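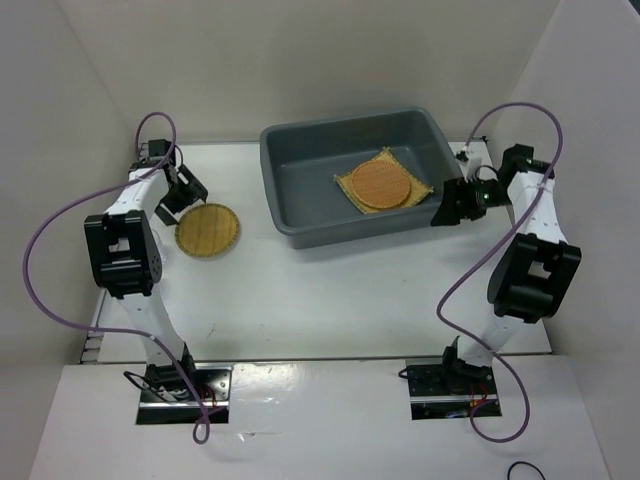 Protside Blocking Sled, single-man version – review after one season

I coach the offensive line for a small club team, players from 16 to 19 years old, and I paid for this sled from our own equipment money. Protside did not send it to me and they don't know that I write about it. I say this first because the other two reviews I found were both written by shops that sell it.

Before this one we had a Delico two-man sled, which was older than some of our players. The pads were hard like a table and the left runner was bent, so it always turned to one side and the kids learned to push crooked. I wanted something smaller that one player can use while the others do footwork.

Price and delivery

I paid 1033 dollars with delivery. It came on a Wednesday, in two boxes, and the driver left them at the gate of the field. The sled weighs 146 pounds without extra plates, so please have a second person with you.

Assembly took me most of an evening. The drawings in the manual are small, and steps four and five are printed in the wrong order. If you attach the pad arm before the cross bar, you must take it off again. I did this, of course. The bolts are good quality and all of them were in the bag, with one spare. The wrench in the box is too short to tighten the main bolt properly, so use your own.

The pad

This is the best part of the sled. The pad is firm in the middle and softer on the sides, and it is shaped so that a player can put his hands inside, where we want them on a drive block. With the Delico sled my guards always grabbed the outside edge, and in games they were called for holding. I can't promise that a pad will fix this, but the hands are much easier to correct now. You see it at once when somebody strikes too wide, because the pad twists a little.

The height can be changed in 6 positions. I use the second lowest for almost everybody. The highest one makes players stand up too early and I don't see who needs it, maybe for pass protection with very tall tackles.

The cover has held well. There is some wear at the bottom corner from face masks and one seam has opened by the width of a finger. I closed it with strong thread.

On the ground

On dry grass the sled slides evenly and goes straight. On wet grass it is too light for our bigger boys, and we put two plates on the back. The plate post is a bit thin for this, and the plates make noise when the sled stops. A rubber collar helps.

On artificial turf I was careful. The runners have rounded ends and left no marks, but after 18 practices the paint under them was gone. I would not use it on a gym floor at all, even with a mat.

The spring

The pad arm has a spring that pushes back when the player stops his feet. The idea is good. For the heavier players it works as described: keep your feet moving and the pad stays down, stop and it lifts you. For the younger ones it is too strong, and it can't be adjusted. A player of light weight hits it, gets pushed back, and after some repetitions he starts to lean with his shoulder. I now take the spring out when we work with this group. It needs ten minutes and dirty hands.

I wrote to Protside about it. They answered after one day, friendly, and said that a softer spring is sold separately. In my opinion it should be in the box at this price.

Compared with others

A neighbor club, the Nzioka team, has the Vikent single sled, and I have used it at two joint practices. The Vikent is heavier and feels more solid with big linemen, and its plate post is better. But the pad is flat and there is only one height. For adult players I would probably choose the Vikent. For teaching young players where to put their hands and how low to play, I prefer the Protside.

Would I buy it again?

Yes, but I would order the soft spring together with it and ask for a small discount. Check the main bolt every two weeks – ours was loose twice in September – and store the pad inside if you can, as the cover takes a long time to dry.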